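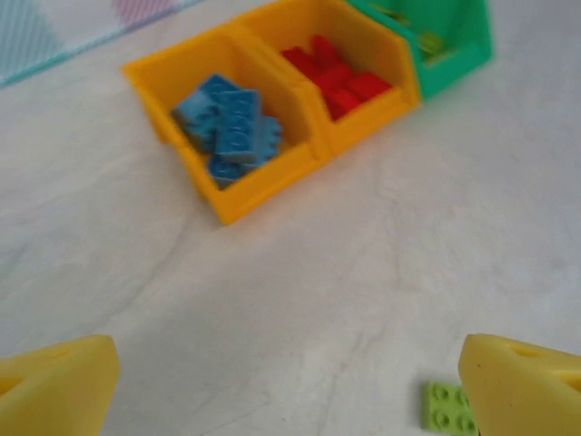 Sorting station back in use after gripper fault

The brick-sorting arm at Rirgate is running again after a fault that had it closing its fingers harder than it should. No one was hurt. Operators should read the new start-up check below before using the station.

The problem showed up in May, during a long run of the color-sorting task. The arm had completed 155 picks when the gripper closed on a brick and did not ease off. The drive kept pushing until Ngọc Trương hit the stop button. One finger had a hairline crack near the base and both have been replaced.

Tươi Huỳnh went through the logs that evening. The force limit had dropped out of the settings when the controller restarted after a software update, and the gripper went back to its factory default of 200 newtons. The task needs very little of that. The arm gave no warning because the default is a valid setting as far as the controller is concerned.

The restart had happened 6 hours before the fault. Most picks in between looked normal, as the fingers were stopping on position before the force built up. A brick that sat slightly turned in the grip was enough to change that.

Two things are different now. The Tronen controller will not enable the gripper until it reads back a saved force limit, and the limit is shown on the start screen. Operators need to check that number at the start of every shift and initial the sheet. If the field is blank, leave the arm disabled and call Tươi.

Hands stay out of the bins while the arm is enabled – this includes reaching in to straighten a brick. Press stop first.

The arm at Rosser uses the same controller and will get the same change. Until then it stays switched off.

2 comments | 6 shares

Last updated: May

© Hasona. Contact the newsletter desk | Back to top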